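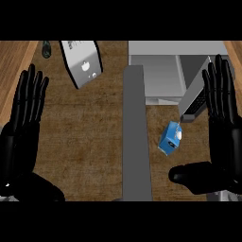 Ticket 176, opened 6 May 2025, still open. Our club's simulated two-handed setup (we call it Pradico) keeps losing the right hand halfway through the tidy-the-desk task, and I've run out of ideas, so I'm writing it all down! The left hand is fine, it has loads of bare wood to move over before it gets anywhere near the white Apple computer. The right one has the laptop and the blue tissue box on its side of the grey bar, and its fingers already overlap the laptop from where I'm looking, which is why I first blamed a collision.

What happens: I press start, both hands wait upright as they should, then the right thumb twitches and the whole arm freezes. No error on screen. The log just says "target not reached" and stops.

Tried so far:

Restarted the simulator. Same again.

Took the laptop out of the scene altogether. It got a bit further (hooray) and then froze anyway, so it can't only be the laptop.

Swapped Prulleo, our grasp planner, back to the January version. Now it freezes in 2 runs out of 10 and not in every single one, so that's something, but I'd rather not stay on the old one because the left hand goes all jerky with it.

Raised the step limit to 50. No difference at all, apart from me waiting longer.

Update, same evening: I had a look through the settings file and the right thumb limit is in degrees while all the other joints are in radians. Argh! I think that came in when we merged the Pastor branch, and it was probably me. I've changed it on my copy and the first run went through, tissue box and all, but one run isn't much to go on.

Could somebody with the Rarier build try the same change and post their log under this one? Please leave the laptop in when you do, and don't close the ticket yet, I still want a full set of runs on the new planner.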